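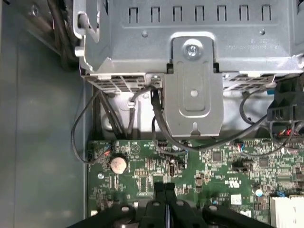 Photo: Cremilda Guimarães / Wolde Public Record Office

NOTICE OF THE CLERK OF THE ASSEMBLY OF WOLDE
26 Mar 2026

The Clerk records that the Member for Dernska, having held the floor for 33 hours, has declined to yield it. Under Rule 10 the speaker may pause for water but may not sit.

The Member for Prindska rose on a point of order and asked whether a candidate for the Premiership could also serve as the only witness to his own nomination. The Chair took the question under review. It has been under review since October.

At the second bell, 75 members were present. Two were awake. The Member for Dernska continued his remarks on the ferry at Zarkance, where his mother had sold tickets -- a matter not on the order paper -- and his voice was noted to be failing.

The Chair asked if he wished the passage struck. He said that he did not. The Member for Prindska crossed the aisle with a glass of water and remained standing beside him.

The record continues on the following sheet.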